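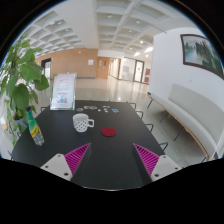 From: Melahat Çetinkaya
To: Diltholm building list
Date: October 15, 2020
Subject: Re: coasters and the black table in the lobby

Thanks for this. I've been meaning to write about the same thing, so I'll answer in between your points and then add a few of my own.

> Hi all,
>
> I sat down at the long black table near the lobby this
> morning and there was another white ring on it, up
> at the end where people leave their mugs. I rubbed at it
> with a damp paper towel and it didn't budge. Could we
> please get some proper coasters and put a note up? My
> preference is for one set, all the same colour, and for
> throwing out the odds and ends.

I tried the ring after lunch. A bit of plain white toothpaste on a soft cloth took out most of it, rubbed in the direction of the long side. There's still a faint mark if you crouch and look along the surface toward the light. Please don't use the scouring pad from the kitchenette. Whoever did that in May left a dull patch the size of a saucer and it will be there for as long as we have the table.

On matching sets, I'd rather not. We bought a box of 18 cork ones from Jornstead two years ago and I can find 6 of them. They went upstairs under people's plants. The odd ones seem to stay put, I suppose because everyone recognizes them. The round dark red one is felt or something close to it and it's the best of the lot for a hot mug. It doesn't stick to the bottom when you pick the mug up, and it doesn't slide. The bright multicoloured discs can stay too as far as I'm concerned. They cheer the place up and they're easy to see against the black.

> The other thing is the bottles. I don't think people
> realize that a cold water bottle does as much damage as
> a hot cup.

Agreed, and maybe more, going by the marks. A mug gets picked up every few minutes. A bottle gets put down at one end and stays there until someone goes home. If you have a bottle with you, put it on a coaster like anything else — or keep it in your bag.

While we're on the subject of things being left, there's a white mug with small black dots all over it that seems to live on that table. I've washed it more than once. If it's yours, could you take it back to your own shelf at the end of the day? If it's a general mug, let me know and I'll find a spot for it in the kitchenette cupboard. I don't want to give away somebody's favourite.

> Can we also do something about the far end? There are
> always little bits and pieces lying there.

I'd split this in two. Cards and anything with a name on it should go to the front desk, where there's a tray for them. Anything small without a name I'll put in the shallow dish on the windowsill, and I'll empty the dish at the end of the month. The pink poster in the clear stand stays at the corner where it is. It has been moved to the window twice and the print is too small for anyone to read it over there, and the stand falls over when the doors are open.

> How much would new coasters cost? I'm happy to put in.

I looked at two places. Mahasneh has a wool felt set, round, sold in assorted colours, at $29 including shipping. Mukell has a thinner one at $13 but you pay for delivery on top, and I had that kind at home and they curled up after one wash. If we buy anything I'd go with the first. But I'd suggest we hold off for now and try using what's already on the table, plus the cork ones if they come back down. Check under your plants, please.

A few notes on looking after the felt ones, as I've been asked:

Rinse in cold water with a drop of dish soap, press flat in a tea towel, and leave to dry on the rack. Don't wring. Don't put them in the dryer. I put one in the dryer at home and it came out the size of a cookie and nearly as hard. Coffee comes out fairly well if you get to it the same day. Tea doesn't seem to come out at all, though on dark red you won't notice.

For the table itself, a barely damp cloth and then a dry one. No spray polish. It leaves a film that shows every fingerprint on black, and then people spray it again. If something spills, there are rags in the bottom drawer by the sink — use those and hang them up after.

I'd sooner not put up a note. We have plenty of notes. If anyone feels strongly about it, write back to the list and I'll print something small for the kitchenette door.

Melahat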